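Against the General-Purpose Counter

For most of a year I have been building an arm in my kitchen, and for most of that year I have been wrong about what it should do first. The arm has five joints, printed links, and a parallel gripper that closes with enough force to dent a soda can. It lives on a rail bolted under the wall cabinet. The original target was unloading a dishwasher. The current target is clearing a counter, and I want to argue that more home builders should start there and stop treating it as the easy case.

The usual reasoning goes like this. Plates are rigid, of known shape, and stored in known positions. A grasp planner handles them well. Wiping and crumb pickup look like afterthoughts, something to bolt on once the real manipulation works. Urs Marti made this case to me at the Tuesday bench night in Plollville, and he made it well. His Torton arm stacks saucers with a failure rate I can't match.

My objection is that a rigid plate in a rack is a warehouse problem. It has been solved many times at scale, by people with better encoders than mine. A kitchen produces mostly the other kind of object: soft, fragile, or in the process of becoming several objects. If the arm can't deal with those, a person still has to stand there, and the time saved is close to zero.

Consider what is being asked of the hands in ordinary counter work. 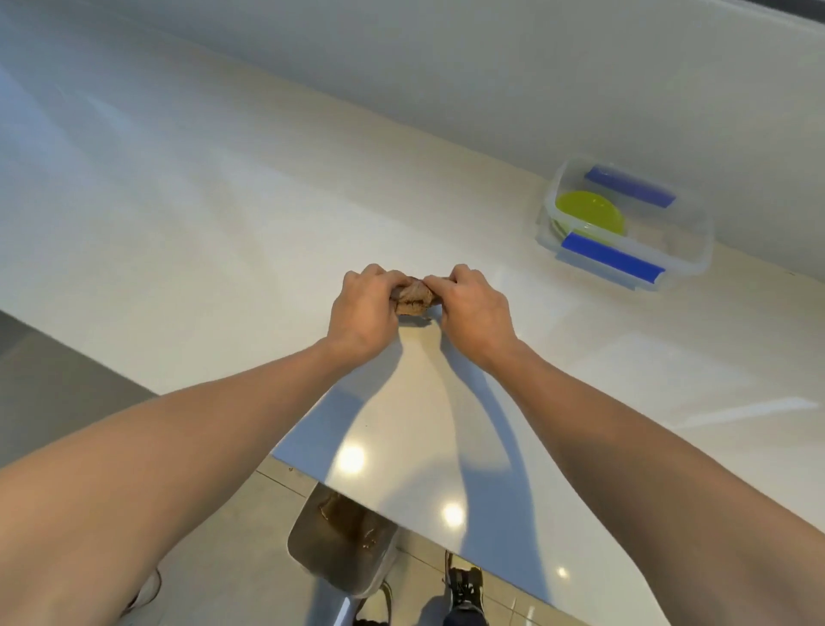
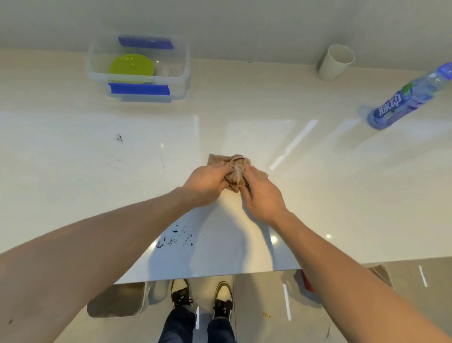

A piece of food that crumbles has no single correct grip force. The force that holds it on one side breaks it on the other, and the threshold drifts as the piece dries out. I logged 144 pickup attempts on stale cornbread with the stock fingers. In 97 of them the piece was still one piece when it left the surface. Replacing the fingers with cast silicone pads helped less than I had hoped. Dropping the closing speed by half helped more. The gripper was hitting the food before the current limit had time to react, and no choice of pad was going to repair that.

Cloth is worse, for a different reason. A towel on a counter has no fixed state to plan from. Each push changes the folds, and the folds determine what the next push does. People correct for this continuously and without attention, mostly with two hands, one anchoring and one moving. A single arm on a rail has nothing to anchor with. I spent most of August trying to get around this with a weighted clamp at one corner of the towel. It worked as long as the mess happened to be within one clamp-length of the corner.

Igor Wasilewska, who builds in the same shared shop, has suggested that the answer is to stop using a towel. Mount a sponge block on a compliant wrist and treat wiping as a force control problem in one axis. I think he is correct on the engineering, and I have since done exactly that. The block follows a raster path at constant normal force, and the cloth model I wrote is sitting in a branch I will probably never merge.

Where I part with him is on what the result shows. He takes it as evidence that deformable objects can be designed out. I take it as evidence that one of them can. The sponge pushes crumbs competently. It doesn't gather them, and it doesn't know when to stop and pick up the piece that is too large to push. That decision is still mine, made by pressing a key.

Then there is the surface. Polished stone is a poor thing to point a depth camera at. Every ceiling light shows up as a spot on the counter, and my first segmentation model classified those spots as spills. The arm would wipe one, find it unchanged, and wipe it again. The fix was a polarizing filter and 122 relabeled images, and it cost me a weekend. A builder who begins with plates in a rack may not meet this problem until the second year, by which point the camera mount is glued in place. Mine was. I cut it off with a hacksaw.

There is a fair argument against all of this, and Roswitha Sutter has put it to me more than once. A first project should finish. Counter clearing does not finish; it gets somewhat better, then a new kind of mess arrives and it gets worse. She has seen several good builders quit over it, and she would sooner they had a working saucer stacker and some enthusiasm left. I don't have a strong reply. My only answer is that the narrow version can be bounded. Pick one counter, one sponge and one class of debris, and write down what counts as done before cutting any plastic. Mine was a dry crumb patch cleared to the bin edge within 15 minutes, with no key presses.

I have met it twice. Both runs used cornbread, both were at night with the ceiling lights off, and the second one knocked a mug into the sink. The wrist is apart again at the moment while I wait on a replacement bearing from Kaufmann, and the rail needs to move two inches to the left before I try it in daylight.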